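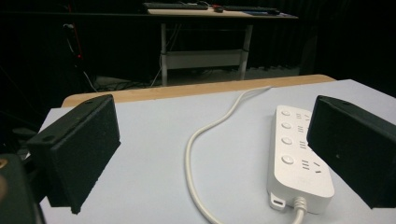 From: Britt-Marie Sundqvist
Date: 17 May 2019
Subject: Re: Open day at Orlow -- worth the trip?

> Has anyone been round the Orlow lab yet? I'm wondering whether to
> bring my evening class, and whether visitors get to try anything
> or just stand behind a rope.

Yes, went yesterday and loved it! No rope at all. You hold the gripper yourself, squeeze the handle and pick things up, and they show you how the recordings are used to teach the arm (called Nernex) the same job. Pressing the buttons on a power strip is much harder than it sounds -- I had 30 goes and was still grinning at the end.

The talk lasts 70 minutes and the questions ran well over. Do ask about cables, they could talk about cables all night.

Groups need to book through the Herrera Street desk, and it's 2 pounds a head. The 151 bus stops outside.

Britt-Marie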